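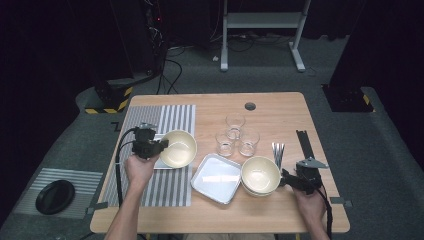 My soup bowls have a better social life than I do, wrote one reader after last month's piece on supper swaps, and could I please explain how she might get in on it without having to cook for 600 people. Yes, gladly! You need one other household and a big pan, and that's your lot.

For anyone who missed it, a supper swap means you make double on your night and hand half over the fence, and on another night the same thing comes back to you. Ours in Zalitz Road began with 2 houses and we're now up to 4, which I think is plenty (any more and I'd need a bigger hob). I do Tuesdays, so as you read this on 08/06/2021 I'm probably swearing at a leek.

A few things I've picked up along the way. Soups and stews travel best, curries nearly as well, and anything with pastry on top goes sad before it gets to the gate. Write the allergies down somewhere everyone can see them, ours are on the inside of my larder door. And do say if you didn't like something! We ate a very worthy lentil bake three weeks running before I was brave enough to mention it, and the cook was sick of it too.

Tubs are the one sore point. I lost every decent one I owned in the first month, so now my lids have a strip of red tape on them and most find their way home.

Next up is a July swap picnic on the Gekovwood green, everybody bringing one cold dish with enough to share. I'm doing potato salad, the one with far too much dill, so please leave that to me and bring a pudding.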